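Tosbridge kitchen automation project
Progress report to the Jestham fund, May

What we have bought, what we have put off, and what we would like to do with the rest

It has been a good stretch for us, and most of the news is about money we have not had to spend yet. When the grant began, the plan was to order both arms at once. We asked to split the purchase in two, you agreed, and we are very glad you did! The first arm, from Hayat, is on order with a 90-day delivery window. The second stays on hold until the simulation work tells us which reach and which gripper we need.

Equipment status

Hayat arm, first unit: ordered, deposit paid.
Gripper: two quotes in hand, no order placed.
Workstation for simulation: delivered and running every night.
Zareo simulation licenses: renewed through the end of the grant.
Mounting frame and safety fencing: drawings finished, waiting on floor measurements.
Spare fingers and cables: moved to the next period.

The workstation was the line we argued over most when we wrote the budget, and it has earned its place. We can now run 1000 simulated trials overnight, a job that used to tie up the old machine for most of a week. The kitchen library has grown to 228 layouts, and 31 of those are set aside for testing only, so that no model gets to practice on them. Building the layouts is fun work, and the whole team has pitched in.

One change to flag: we want to move the money for the second camera mount into the gripper line. The cheaper gripper opens wide enough for cups and small jars. The wider one costs more, and until recently we had it down as a nice extra.

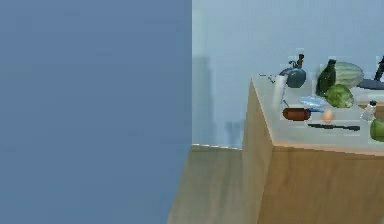 Gripper choice is the decision we most want to get right before the next payment, and the simulated kitchens have made the argument for us. We had been planning around average household objects, but a counter is full of extremes – a striped watermelon near the back and a small egg further forward, with a long knife lying close to the front rim. A hand that suits one of those may be hopeless with another. We would like to order the wide model with soft fingertips, and leave knives out of the first set of real trials altogether.

Coming up next

Confirm the gripper order once you approve the transfer between lines.
Measure the floor at Tosbridge and send the fencing drawings out for a price.
Rerun the test layouts with both gripper models and share the results with you.
Decide on the second arm after the first one has been installed and checked.

We would be grateful for an answer on the transfer before the gripper quotes expire.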